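Print this page
E-mail this article

Pay for the sorting, but ask what was in the basket

By Hiu-tung Lui

Sirkberg wants to rent small shops and charities a robot arm that sorts donated goods. The price is 409 a month, with setup included. I think the offer is fair, provided buyers read the test terms first.

The sales sheet says the arm was tried on 3,364 items. It doesn't say what they were. A bin of identical plastic blocks is easy work. A church donation box is harder, and so is this sort of load.

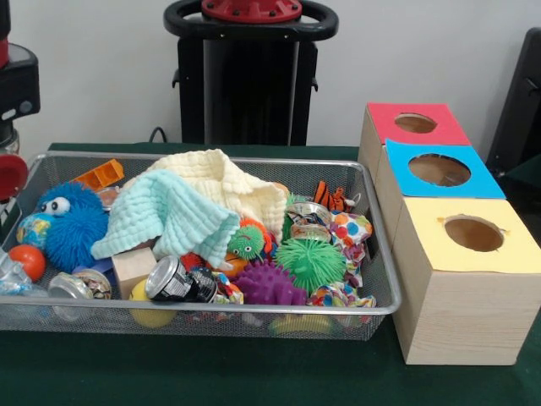 Mixed goods in a wire basket, with three wooden boxes at right.

Mollitz and De Haan both publish their item lists. Sirkberg should do the same before August, when its first contracts come up for renewal.
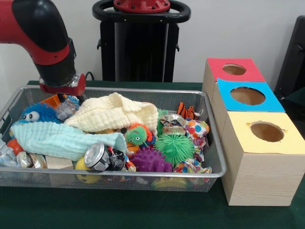 A rental contract should name the hard items. Most of them now promise a rate per hour and stop there. Cloth gives way when it is gripped, and it covers other things. A cream cloth heaped over the middle of a basket, with a small green toy nested beside it, is a fair test of any arm. So is a crinkled wrapper. If the seller won't put those in writing, the hourly rate means little.

Obaidul Herath, who runs the Plumitska thrift store, asked for a trial of 20 days and got 7. I would hold out for the 20.

Last updated: August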